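Search this site Go

Student Projects

We use cookies to remember your settings. Accept Manage

Family Ownership and Local Jobs: The Sirkside Candy Works
Final report, Regional Business Studies

Project group: Embla Fjeld and Madhu Jaiswal

1. Background

Sirkside is a harbor town that lost most of its fishing work over two generations. The largest private employer left is Goel, a family firm that makes boiled candy, licorice and a salted mint that is sold in most gas stations along the coast. The company has 400 people on its payroll at the peak of the season. The town's next biggest private employer, a cold store, has 98.

We wanted to find out how much the town depends on the firm, and what people in the town think will happen when the present owners retire. The owners are a married couple in their seventies. They have no children working in the business and have said in the local paper that they don't plan to sell. They have not said what they plan to do instead.

Our question was: does family ownership make the jobs at Goel more secure than they would be under an outside owner? We knew from the start that we could not prove this either way. We tried to collect enough material to say which parts of the claim hold up.

2. How we worked

We used three kinds of material. The first was the company's filed accounts for the last ten years. The second was the archive of the town newspaper, which is on microfilm up to a point and then online. The third was a set of interviews with current and former employees, two shop owners, a retired bank manager and the person who runs the town's job center.

The interviews were done in Sirkside over two trips in September. Embla did most of the talking and Madhu took notes. We wrote up each interview the same evening and sent the text back to the person so they could correct it. Three people asked for changes, mostly to take out names. One former foreman withdrew his interview completely and we have not used anything from it.

We also mailed a short paper survey to 600 households, using addresses from the town directory. The reply rate was lower than we had hoped and older people are overrepresented among those who answered. We have used the survey only for the section on attitudes.

Coding the survey replies and sorting the clippings by year was done back on campus.

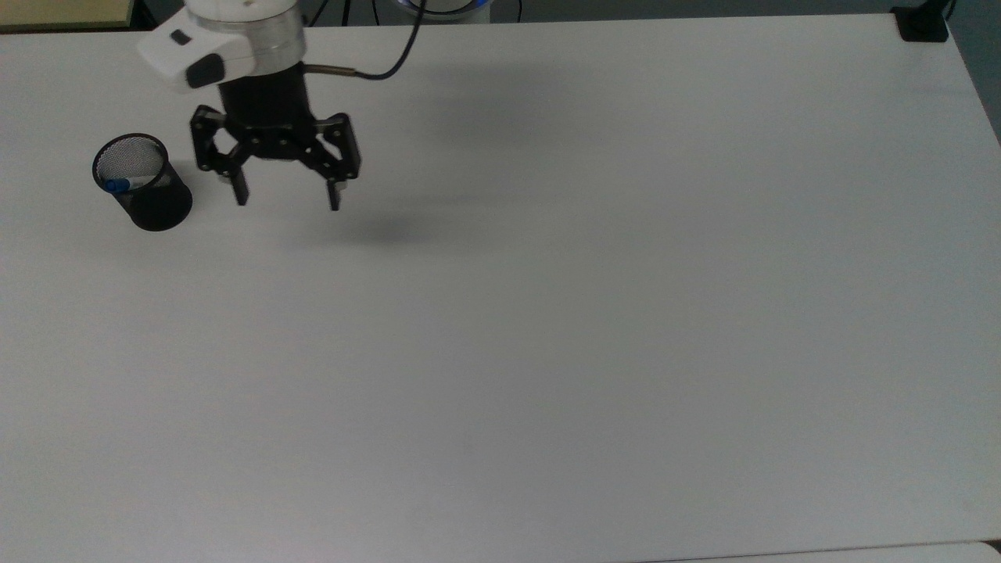
Fig. 1. White tabletop and two-finger gripper.

3. The company

Goel was started by the present owner's grandfather in a shed behind a bakery. The first product was a hard mint for fishing crews. It was sold in paper twists from a cart on the dock, and for many years that was the whole business. The licorice came later, when the founder's son bought used equipment from a factory that was closing in Osgate.

The present owners took over when the firm had fewer than 50 employees. The accounts we have don't go back that far, but the newspaper covered the handover and gives a good picture of it. There was a loan from the local bank, which the retired manager remembered well. He said the bank had doubts about the salted mint and asked the couple to drop it. They kept it, and it is now the best seller.

Profits have been steady but not high. In eight of the ten years we looked at, most of the profit stayed in the company and went to machinery and buildings. Payments to the owners were small compared with what we found in the accounts of Sarnus, the nearest competitor, which has been owned by an investment group for six years. Sarnus cut its workforce twice in that time. Goel had one year with a loss and did not lay anyone off, although it stopped hiring and ended the evening shift.

It would be easy to read too much into this comparison. Sarnus sells mainly to supermarkets under their own labels, where prices are under more pressure. Goel sells nearly everything under its own name. A difference in how the two firms treat their staff could come from the products as much as from the owners.

4. What people told us

The employees we spoke to were positive about the job security and less positive about the pay. Several of them said that wages at the cold store were better. What kept them at Goel was the hours and the fact that relatives worked there too. One woman in packing has a mother, a brother and two cousins in the same building.
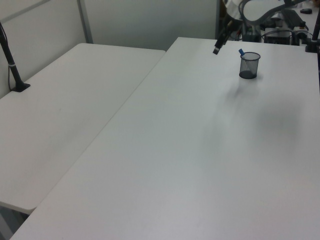 Those who had left the firm gave a more mixed account. Two of them said that promotion depended on whether the owners knew you, and that it was hard to raise a complaint when the person you would complain to also sponsored your kid's soccer team. The job center had heard the same thing from other people. The owners still walk through the factory at 7 a.m. when they are in town, and opinions were divided on whether this was a good thing.

The shop owners talked mostly about the seasonal workers, who rent rooms and buy lunch. Both said they would notice a bad year at Goel within a month.

5. Attitudes in the survey

Most people who replied agreed that the town would be worse off with an outside owner. The support was strongest among those over 60. Among younger people the most common answer was "don't know." In the space for comments, the same worry came up many times: that a buyer would keep the brand name and move production to Osgate, where there is a larger plant site standing unused and a better road.

We also asked whether the town should put money into the firm if the owners retired. More people said no than yes. Several wrote that the school roof should come first.

6. Discussion

The accounts support the idea that the present owners have put jobs ahead of payouts, at least in the one year when it was tested. They don't show that this follows from family ownership in general. A different family could have acted differently, and the couple have made choices that depend on their own ties to the town.

The lack of a plan for the next step is the weak point. An outside owner would usually have to tell its lenders who is going to run the business. Here the employees don't know, and the people we interviewed in management said they don't know either. A foundation was mentioned by two of them as a possibility, but we found nothing in writing.

7. Limits and costs

Our interviewees were found partly through each other, so they probably share some views. We asked the owners for an interview and received a polite letter saying no. The travel and printing budget was 900 dollars and we used all of it, mostly on postage. A reminder mailing would have improved the survey, and we would set aside money for one if we did the project again.

The survey form and the list of newspaper articles are in the appendix. Interview notes are stored with the department and can be read on request, with names removed.

Sign up for our newsletter Enter your email Subscribe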